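Search this repository
Code Issues Wiki

# Equipment Planning Data Card: Lolum Hand and Bench Program

## Purpose

The present repository holds the planning records for the purchase of robotic hands, bench furniture and supporting supplies under the Lolum program. It is intended for department leads, purchasing staff and partner sites that must prepare a budget request of their own. It contains the cost sheets, the supplier comparison, the replacement schedule and a small set of material showing the work for which the equipment is bought.

Questions on the content should be directed to Neelam Bhatia, equipment planning, through the issue list.

## Contents

- `costs/` – purchase and running costs by line item, in US dollars
- `quotes/` – supplier quotes, with prices removed where the supplier has asked for this
- `schedule/` – delivery, acceptance and replacement dates
- `bench/` – bench layout notes and material from grasping work
- `forms/` – blank request forms for partner sites

Files are supplied as CSV or plain text. Column names are explained in the header row of each file. Empty cells mean that no value was received; they do not mean zero.

## Scope of the budget

The plan covers one bench with two hands in service and one hand held as a spare. It does not cover the arm, which was bought under an earlier budget and is listed in `costs/` for insurance purposes only. Staff time is also left out and is reported separately by each site.

Three groups of cost are recorded:

1. **Hands and fittings.** The hand itself, the wrist adapter, the control cable and one set of spare finger joints.
2. **Wearing parts.** Coverings, fingertip pads, fasteners and cable ties. The plan allows up to 115 dollars per month for this group.
3. **Bench items.** Table, power distribution, storage, cleaning supplies and the objects used for grasping.

The third group is the one most often missing from requests. In the first round, two partner sites asked for hands without any bench items and had to submit a second request. A fixed allowance of 850 dollars per bench has now been set for it. Sites that already have a suitable table may use the full amount for the other items in the group.

## Supplier comparison

Quotes were requested from Vorkitgate, Dehghan and Retier. Each received the same written requirement and the same list of questions.

Vorkitgate offered the shortest delivery time, but quoted the wrist adapter as a separate item, and its first quote did not include shipping. Dehghan offered a longer service agreement and agreed to supply single finger joints as spare parts. Retier was able to supply the bench items but not the hands.

The recommendation recorded in `quotes/summary.csv` is to purchase the hands from Dehghan and the bench items from Retier. Vorkitgate remains on file as the second source for hands. The ability to order a single joint was given more weight than the purchase price – a full finger assembly costs 233 dollars more than the joint alone, and most faults reported during the trial period were limited to one joint.

## Grasping objects

Sites are asked to buy grasping objects from ordinary office and household suppliers. Small, light items with a clear outline are preferred, and round items should be included in every set. No more than 50 dollars of the bench allowance should be spent on objects in the first year. Items that become damaged are to be replaced with the same type where possible, and the change noted in `bench/objects.csv`.

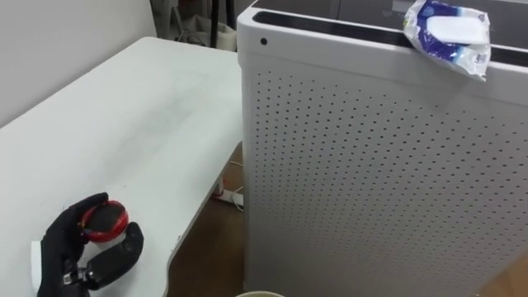 Fragile items and items containing liquid should not be charged to this line. A site that needs them for a particular study should state this in the request form under "other supplies" and attach a short risk note.

## Power and space

Each request must state the number of outlets available within reach of the bench. Power strips may be charged to the bench allowance if they meet the site's electrical rules. Other equipment standing near the bench, such as air purifiers or fans, should be listed in the layout notes so that its power use and floor space can be taken into account. It is not charged to this program.

## Known limits

- Shipping costs are those of the quote and have not been updated.
- The replacement schedule rests on one trial period at one site. Partner sites with heavier use should plan for earlier replacement of coverings and pads.
- Tax is shown only where the supplier listed it.
- The service agreement offered by Dehghan has been priced for the first term only – renewal terms are still open.

## Submitting a request

Copy the blank form from `forms/`, complete all fields and open an issue with the form attached. Requests received before the end of March are considered in the current round. Corrections to the cost sheets may be submitted in the same way and should name the file and row concerned.

Last updated: Mar 14, 2019

This site uses cookies to remember your settings. By continuing to browse you accept their use. Accept | Manage settings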